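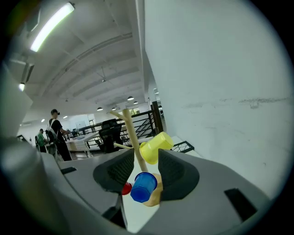 Setting up the weekly newsletter in Utisetti

This guide is for form tutors and office staff who put together the school newsletter. It covers a normal edition, from opening the template to sending. You need an editor login. If your login only shows the Read tab, ask Clifford Campbell in the office to change your role.

Before you start

Collect the articles in one folder on the shared drive. Each article should be a separate text file with the form name and a short title, for example 2L Museum Visit. Do not paste articles into an email to yourself first. Email adds line breaks that the editor keeps.

Check pupil names against the permissions list. The list has two columns, one for names in print and one for photographs. A pupil may be in the first and missing from the second. Use first name and last initial only.

Step 1. Copy the last edition

Open Editions and select the most recent one. Choose Copy, then Rename. The name must follow the pattern year, term, edition number. The archive sorts on this field and will misplace anything named another way.

Do not start from Blank. The blank template has no footer, and the footer holds the absence line and the unsubscribe link.

Step 2. Clear the old content

Click each article block and choose Empty. Leave the block itself in place. If you delete a block, the ones under it move up and lose their headings. Undo works for the current session only.

The calendar block fills itself from the school calendar. Leave it alone. If an event is wrong there, correct it in the calendar and wait for the next refresh, which can take almost 30 minutes.

Step 3. Add the articles

Paste with Ctrl+Shift+V so that the text arrives without formatting. The order is:

Head of school's note
Notices
Form reports, youngest year first
Sports results
Clubs
Calendar

Form reports are usually written by pupils. Correct spelling and names, and leave the wording as it is. If a report is too long for its block, the counter turns red and the text is cut when sent - it is not carried over to the next block. Shorten it or tick Continue on web page.

Step 4. Enter the house standings

Standings are typed by hand. Get the totals from Garba Olatunji after the last lesson and enter them in the table as plain digits, so 1358 and not 1,358. A comma makes the sort treat the number as text, and the house drops to the bottom of the table.

Step 5. Send a test

Choose Send Test and enter the office address. Open the test on a computer and on a phone. Check the edition name, every link, and the last line of each article. Fix errors in the edition and send a second test.

Step 6. Schedule

Set the send time to 2 p.m. and the list to All Families. The Staff list is sent automatically and should not be ticked as well. Press Confirm. The status changes from Draft to Queued.

To stop a queued edition, open it and press Hold before the send time. Once the status is Sent, it cannot be recalled. Corrections go in the Notices block of the next edition.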